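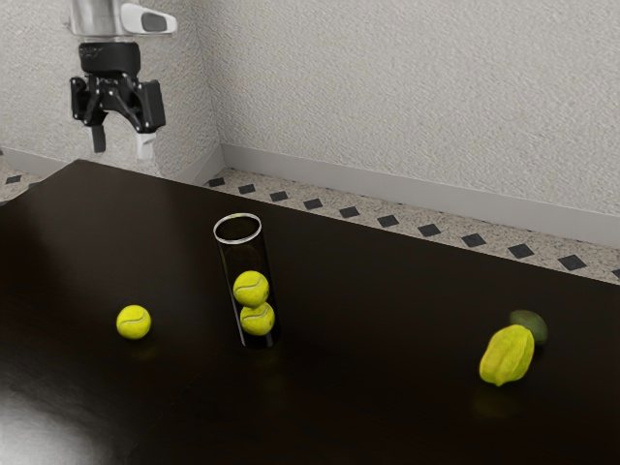 Movley's public tennis courts are open again, and what a difference a summer of work has made! The two old courts behind the library have been fully resurfaced, and a third has been added where the gravel lot used to be. The cracks along the baselines are gone, the nets are new, and the lights now stay on until 10 p.m.

Players have been turning up since the gates were unlocked, some of them with rackets that clearly hadn't left the closet in years. The town counted 2,758 visits in the first month – more than the old courts saw in the whole of last season. 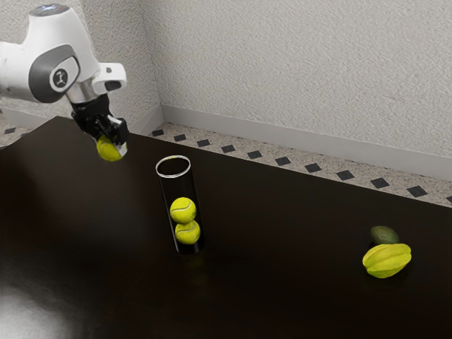
A yellow-green tennis ball held above a dark tabletop.

Court time is free for Movley residents, and visitors from Alis and Bodus can play for $3 an hour. Bookings are made at the library desk or by phone, and evening slots go fast, so it pays to call early in the week. 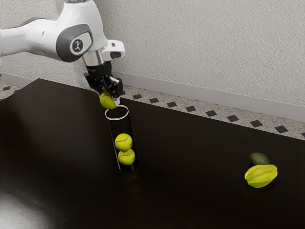
Beginners' sessions start in November and run for as long as the weather allows. Rackets can be borrowed at the gate, and kids under 12 are welcome with an adult. There's even a practice wall on the north side now, painted bright blue, for anyone who shows up without a partner. The town put $3,000 toward the wall and a row of benches beside it.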